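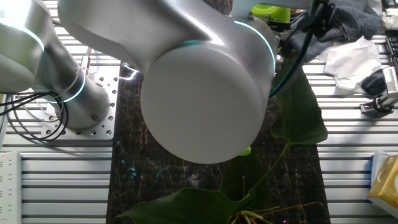

Figure 9. Arm over the board, plant in position.

9. Teaching the plant task

This section covers showing the arm what to do with the green part and the plant, first by hand and then with the Murken remote handle. It assumes the arm is bolted down, Kiani is installed on the bench computer, and you have read section 2, or at least are willing to go back to it when something beeps.

9.1 Before you start

1. Check that the mounting plate doesn't move when you lean on it. If it does, go back to section 2.
2. Lay the board flat beside the plate. It is shiny and has a busy pattern, and the wrist camera will see every glare spot on it. We have asked the arm to learn to cope. You should cope as well.
3. Place the plant on the board with its leaves clear of the elbow. The plant will not hold this position for long. Plants grow, droop and lean toward windows, and the arm takes all of this personally.
4. Put the green part within reach of the gripper.
5. Start Kiani and open a new session. The passcode is 1313. Please stop writing it on the bench.

Note: Towels and tissues may stay on the table. If they're there on the first demonstration, leave them alone until the last one. A tidy-up halfway through a session looks to the software like a change of planet.

CAUTION: Keep your face out of the space over the board when the arm has power. The teal light rings mean the motors are live. They are pretty, and people lean in to look at them.
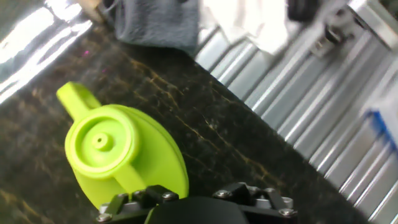
Hunditz Automation Center / Demonstration and Teaching Group

9.2 Teaching by hand

Hand teaching is the slow way and the better one for your first few tries. You hold the wrist and walk the arm through the job while Kiani records the joints and the camera.

1. Select Hand Guide. The arm will go slack enough to push. It sinks a little at first. Support the wrist with one hand until it settles.
2. Stand to the side. If you stand where the wrist camera can see you, the arm may decide that your trousers are part of the task.
3. Press Record, then count to 2 before you move. Starting at once gives you a recording with its head chopped off.
4. Guide the gripper toward the green part. Go in at a steady pace and line up before you close. Do not circle it like a cat deciding about a chair. Every bit of dithering is recorded and will be faithfully played back to you later, in front of visitors.
5. Close the gripper with the foot pedal. Check the grip with a small lift.
6. Bring the part to the plant, stop short of the nearest leaf, and hold.
7. Return the part to the board, open the gripper, back away and press Stop.

If you bump a leaf, finish the run anyway and mark it Bad. If you bump the pot of coffee you weren't supposed to bring, press the red button and get a towel.

Note: A slow demonstration is fine. A demonstration where you stop to answer a question is Bad, however good the answer was.

9.3 Teaching with the Murken handle

Use the handle once the hand-taught runs play back without drama.

1. Plug the Murken into the bench computer and wait for the chime.
2. Match the handle to the pose of the arm before you press Engage. If they disagree, the arm will hurry to agree, and you will not enjoy watching it.
3. Set Scale to Low. High is there for people moving boxes. You are working near leaves.
4. Repeat the run from 9.2, watching the arm as well as the wrist view. The wrist view is good for the last stretch of the approach and hopeless for knowing where the elbow is.
5. Press Release before you put the handle down. The arm follows the handle to the table if you forget.

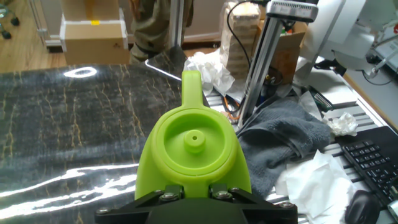 The other common mistake is recording the same run over and over. Shift the green part a little between demonstrations and turn it so the handle points somewhere new. If all your runs start from one spot, you'll have a robot that is brilliant at one spot.

9.4 How many is enough

A full set for this task is 80 good runs. Bad runs don't count toward the set, though Skesa keeps them in a separate folder, where they remain available for your humility. Take breaks. Tired people cut corners, and the arm will cut the same ones.

9.5 Saving the session

1. Close the session in Kiani before you switch off the arm.
2. Check that Skesa lists every run with both a joint file and a wrist video. A run with only one of these is no use to anyone.
3. Type a comment. "Good" is a poor comment. "Moved plant toward keyboard after lunch" is a fine one.
4. Park the arm and wait for the motors to switch off.
5. Water the plant away from the bench, over something that isn't the power strip.

Section last changed 6th December. Corrections and complaints to Tài Thái, who wrote step 5 for a reason.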